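Standing for the Jirnance ward seat: your questions answered

Since word got round that there is a vacancy on Jirnance council, we have had a steady stream of letters and calls from people wondering whether they might put their name forward. We are delighted! Reet Dzene, who looks after elections for the council, has gone through the questions that come up most often, and the answers are set out on this page. Do read the whole lot before you fill anything in.

Why is there a vacancy?

The previous member for the ward stepped down in the summer after moving out of the area. The seat has to be filled by a by-election, which will be held in September. Whoever wins will serve until the next ordinary council elections, when all the seats come up again.

Who can stand?

You need to be 18 or over on the day you hand in your papers, and you must either be on the electoral roll for Jirnance or have lived or worked in the area for the whole of the past year. You do not have to live in the ward itself, though a good many voters will ask you whether you do. If you work for the council in a paid job, please talk to us first, as that will normally rule you out.

Do I need to belong to a party?

Not at all. Plenty of our members over the years have been independents, and the forms are just the same apart from one extra certificate for party candidates, which has to be signed by the party's own nominating officer. Please don't leave that signature to the last afternoon — people go on holiday, and we can't accept a promise that it is on its way.

How do I get nominated?

Pick up a nomination pack from the front desk at Skavum House, or ask us to post you one. You will need 2 electors from the ward to sign it, a proposer and a seconder, and they should write their names as they appear on the roll. Bring it back in person by 4pm on the closing day. If you come in a few days early, Reet will happily look it over with you and point out anything that needs putting right.
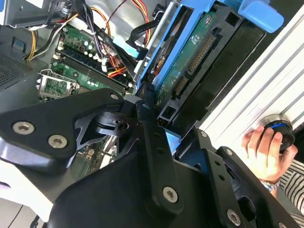
How much can I spend on my campaign?

The limit for this by-election is £995. It covers leaflets, posters, room hire, advertising and anything else you use to win votes, including things you are given free or at a discount (a friend who prints your leaflets at cost, say). Keep every receipt, even the tiny ones. You must send in a return afterwards even if you spent nothing whatsoever.

Where can I put up posters?

In the windows and gardens of anyone who has agreed to it, and on your own property. Lamp posts, bus shelters and the railings along Jatar Road are off limits, and we do take posters down when we find them there.

Will there be a public meeting?

Yes, at Mwakalinga Hall, starting at 7pm. Doors open half an hour before and the hall seats 200, so come in good time if you would like a chair. Every candidate is invited to speak briefly and then take questions from the floor. Written questions can be handed in at the door if you are shy of the microphone.

I can't get to the polling station. What should I do?

You can apply for a postal vote, or ask somebody you trust to vote on your behalf as your proxy. The forms are at the front desk, and we can send them out in large print if that would be easier. The number 19 bus stops right outside the polling station, for anyone who can manage the journey but doesn't drive.

Can I come and watch the count?

Candidates and their agents are welcome, and each candidate may bring one guest. We do need names beforehand, so please return the yellow slip in your nomination pack.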